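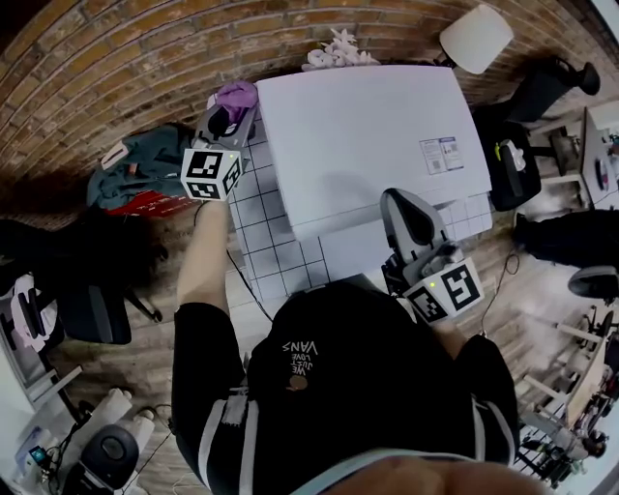 September
By the owner, Jitora

Galtance Bat House, two-chamber, $49

I've been selling the Galtance for long enough now that I can tell who'll be happy with it and who won't, so I'm going to go through it the way I would if you called me up. Grab a coffee, I run on a bit.

It's a two-chamber bat house in rough-sawn cedar, made for a yard, a barn wall or a good tall pole. The landing area at the bottom sticks out well below the opening, and it's grooved right across, same as the insides. Bats need something to hang on to, and a lot of the cheap houses I've pulled apart were smooth as a kitchen shelf in there (one had plastic mesh stapled in, and the mesh had come loose and curled up, so please check any old house you've already got). I cut grooves into the wood instead. It takes longer and the sawdust gets everywhere, but grooves don't come loose.

The roof overhangs at the front and both sides, and the seams are caulked before it leaves the shop. There's a vent slot low on the front. Please don't tape it up for winter! I get that question every fall. Leave it open all year.

Color. It comes plain or stained dark brown, same price. If your summers are mild, get the dark one and put it where the morning sun hits it. If you're somewhere that bakes all through July, get the plain one. I'm at the north end of Nenavstead, up over 3,000 feet, with chilly nights even in the middle of summer, and every house I've put up at my own place is the dark stain. A customer down in the valley tried dark on a south wall and ended up swapping it for plain, and I was glad to do the swap.

Where to put it matters more than anything I do in the shop. Go high, twelve feet at least and more if your ladder and your nerves allow. A building or a pole is much better than a tree. Trees are shady, and owls and raccoons like the branches. Keep the space under it clear so the bats can drop out and get flying. And don't hang it right over a door or your grill, for reasons you'll work out by the end of June.

Will you get bats? Maybe! I can't promise it and I'd be suspicious of anyone who does. Some houses fill the first summer, some sit there a good while, and some never get a single bat. If nothing's happened after a couple of full summers, try moving it somewhere sunnier before you give up on it. Have it up by early spring if you can, when they're out looking.

A word if you're buying this since you've got bats in the attic already. Please don't seal them out in early summer. The pups can't fly yet and they'll be stuck inside. Bats are protected in a lot of places, too, and the rules on when you can close up a roost are different from state to state, so call your state wildlife agency before you touch anything. Put the house up first, close to where they come and go now, and let them find it. And never pick one up with bare hands, even if it looks sick. Your local rehab people or animal control will tell you what to do.

Hanging it. The Galtance comes with a plain back board, already drilled, and screws for a wood wall. For a pole you want the Segura bracket, a steel bracket with bolts, sold separately. It fits a square wooden post or a round metal pole. You'll want a second pair of hands for the pole job – I've done it alone and I wouldn't again.

Looking after it. Not much to do. Have a look in winter when it's empty, knock out any old wasp nests, and touch up the caulk if a seam has opened. No paint or stain on the inside, ever. The outside can have a fresh coat of water-based stain when it starts looking tired, but let it dry out for a good while before spring.

If a joint lets go or the roof splits in the first two years, send me a photo and I'll fix it or send you another. Woodpecker damage I can't cover, though I do sell replacement front panels at cost.

I build in small batches, so the dark stain sometimes runs out around March. Order in the fall if you've got your heart set on it. Pickup from the Nenavstead shop is fine too, just ring the bell by the side gate and give me a minute to turn off the saw.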